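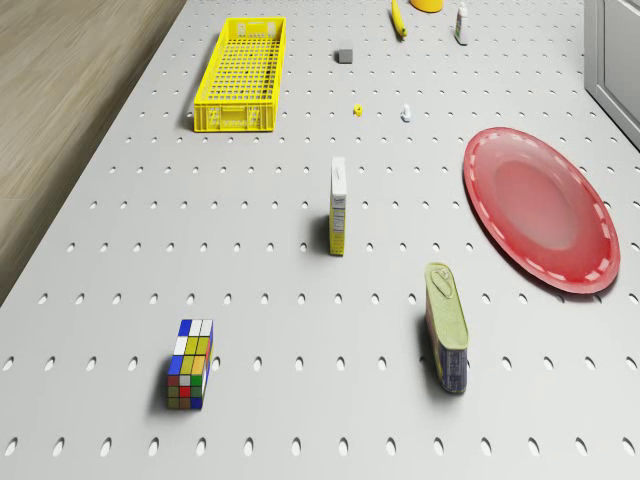

Firkex scene builder: eight weeks in

Jul 9, 2024

I do pick-and-place planning at a small shop in Wastonport, and I was pretty tired of hand-editing scene files when I finally bought a seat of Firkex. It cost me $398 for the year, which my boss Leonardo Fontana grumbled over and then paid.

The good bit first: clutter! You give it a work surface and a list of objects, and it scatters them with sensible spacing and proper resting poses. My favourite test layout has a perforated top, a yellow crate, a red plate, a tall white box and a puzzle cube block, plus a couple of tiny things that my old segmentation code would have merged into the background. The shadows are decent too, and you can save the random seed with the layout (Mnguni, which I used before, never let me do that).

Collision meshes are where I got cranky. The crate's floor is a grid of little openings, and the default export fills it in as a solid slab. Same with the holes in the tabletop. Fine for a suction cup planner, hopeless if you care about fingertips — you have to switch to the detailed mesh by hand for each object, and then planning slows right down. I left a batch of 2209 layouts going overnight with detailed meshes and it fell over twice.

Perception labels are tidy. Masks, depth and object poses come out in one folder, and the Cimstead importer read them with no fiddling at all. The colour naming in the label file is a bit odd, but I wrote a script for that.

Batch recovery is supposed to be coming in September. I'd renew for that alone.

Four stars from me.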